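The Intake Room at Porach

Yabsira Teshome began at Fesoddale the spring after the ferry line closed. Her post was lost property, grade two. The room was on the lower level at Porach terminal, behind the baggage scales, and it held 1,415 items on the day she signed for it. The figure was in the ledger. She did not check it.

The procedure was printed and taped inside the cabinet door. Items arrived from the boats in canvas sacks. Each sack was emptied into a bin. Each item was taken out, given a tag, written into the ledger with a shelf number, and placed on that shelf. After 200 days an unclaimed item was moved to the disposal list. Items that could spoil were exempt from the 200 days and went out the same evening.

The last boat had been the Kumsa, in April. Its sacks had not been processed. There were 13 of them against the back wall, tied at the neck with cord, and she was to clear them before the building was handed over to Grurudau. The contract allowed six weeks. She worked out that she could do it in four and told no one.

Sack one was mostly gloves. Gloves were entered singly unless both hands were present. Sack two held a set of keys, a thermos, a child's raincoat, and a paperback with the last chapter torn out. She entered the paperback as "book, incomplete." Sack three was umbrellas. The ledger had a code for umbrellas, U, and a subcode for umbrellas that would not open, which earlier clerks had stopped using at some point without comment. She resumed using it.

On the ninth working day she reached sack seven. It was lighter than the others. She untied the cord, tipped the contents into the gray bin, and pulled the lamp over. 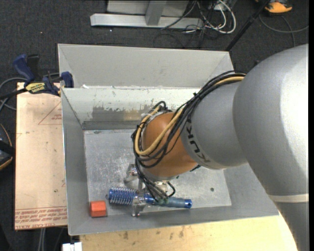 Hairbrushes were code H. The shelf for H was number 164, at knee height, between hats and hearing aids. The procedure required color, type, and any feature by which an owner might prove a claim. She wrote: brush, round, blue head, pale bristles. Under features she wrote nothing at first.

Her mother had owned a brush of that type. It had been left on the Kumsa eleven years earlier, on a crossing to Porach, on the ledge over the sink in the forward washroom. Her mother remembered it before they had reached the parking lot and went back. The gangway was up by then. A clerk at the window gave her a form, and she filled it in, and on the drive home she said that it was only a brush. She mentioned it again at supper.

Yabsira got the old claims box down from the cabinet. The forms were filed by vessel and then by month. It took most of the afternoon. The form was there, in her mother's square capitals. Under description it said BRUSH, BLUE. Under features it said NONE. The clerk had stamped it NOT FOUND and initialed the stamp.

Two words and a color did not establish a match. Brushes of that kind were sold in every drugstore on both sides of the water, and the sack was from April. A washroom ledge was cleaned twice a day. She knew the rule for a claim with no distinguishing feature, which was that the claimant had to appear in person and identify the item from among similar items. Her mother had been dead for three years. There were no similar items on shelf 164.

She completed the ledger line. Under features she wrote "none," to agree with the form. She tied the tag to the handle with a flat knot and set the brush on the shelf, bristles toward the wall.

Then she counted forward 200 days on the wall calendar. The date fell well after the handover. She wrote it on the tag in pencil anyway, put the claim form back in its month, and untied sack eight. It was scarves, and one left boot.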